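Una semana con la furgoneta eléctrica de Ulel

sábado, 16 de abril de 2022

Pues ya la he devuelto, y qué pena me ha dado. Siete días con la Nikard eléctrica repartiendo muebles por media provincia, y lo que más me ha costado es volver a mi diésel (¡cómo suena el pobre!).

Lo primero, el silencio. Arrancas y crees que no ha arrancado. El primer día giré la llave dos veces y Lucienne, que venía de copiloto, se reía de mí.

De fuerza, sobrada. Cargada hasta arriba subí el puerto sin bajar de marcha, básicamente porque no hay marchas, y en las rotondas hay que ir con cuidado con el pedal, que aquello sale disparado.

La carga

Hice 922 kilómetros en total y enchufé casi siempre de noche, en el garaje. Solo paré una vez en un cargador de carretera, 20 minutos, lo justo para un café y una napolitana bastante seca.

Lo peor: el cable. Pesa, se ensucia y no hay dónde guardarlo bien. Timothée Ferrand me dice que en la versión larga han puesto un hueco debajo del asiento, ya veremos.

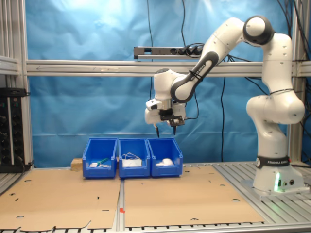
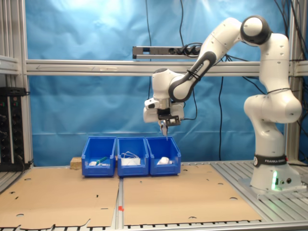
¿Me la compraría?

De segunda mano, sí. Nueva se me va de precio, y la ayuda tarda lo que tarda. El mes que viene pruebo la Oltitard, que tiene menos batería pero puerta a los dos lados, y os cuento.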